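Prereck adds waffle-weave table cloth to Brenton contract range

Prereck has extended its Brenton range of contract table linen with a waffle-weave cloth for long tables. The cloth is supplied in cream and is intended for shared kitchens, staff canteens, community halls and small shops where goods are set out on a table for part of the day. Orders open in November.

The existing Brenton cloths are plain weave. Customers who use them on long tables told the company that light packets slide when the cloth is pulled straight, and that creases from storage remain visible for several hours after laying. The waffle structure gives more grip under cardboard boxes and small jars, and the raised cells make fold lines less obvious.

The cloth is 155 cm wide and is cut to order from the roll. Edges are double-turned and lockstitched on all four sides. Corners are mitred. A weighted hem can be specified for tables near doors but is not fitted as standard, as it adds to drying time.

Weaving is carried out by Gumar, which has made the plain Brenton cloths since the range was introduced. Finishing and hemming are done by Stankevičius. Each roll is washed once before cutting so that most of the shrinkage takes place before the hem is sewn. Buyers should still allow for a small further loss in length over the first few washes and should order with enough overhang at both ends.

Samples were laid in 12 staff kitchens before the final specification was agreed. The tables were used for tea, for shared food and for sorting dry goods before they went into cupboards. Two changes followed. The cell size was reduced, as small upright items had tended to lean on the first version, and the hem was narrowed so that it lies flat at the table edge.

Care instructions are as follows. Wash at 40 degrees with similar colours. Do not use fabric softener, which flattens the cells. Tumble dry on low or line dry. Ironing is not needed; if the cloth must be pressed, use a cool iron on the reverse. Crumbs should be shaken out before washing, as they can lodge in the weave. Oil and sauce marks should be treated the same day.

The cloth is listed under order code 732 and is packed singly. The minimum order is one cloth. Customers replacing a plain Brenton cloth can use their existing table measurements, adding the overhang allowance given in the size guide. Swatches are available on request and are returned with the order form.

The plain weave cloths remain in the range. Matching napkins in the waffle weave will be offered in packs of 56 once the first table cloth orders have been sent out.
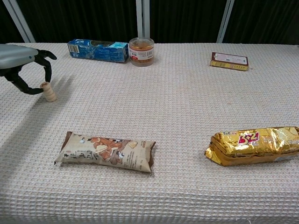 Trade enquiries, swatch requests and requests for the size guide should be sent to the Prereck sales office, quoting the order code and the length of the table.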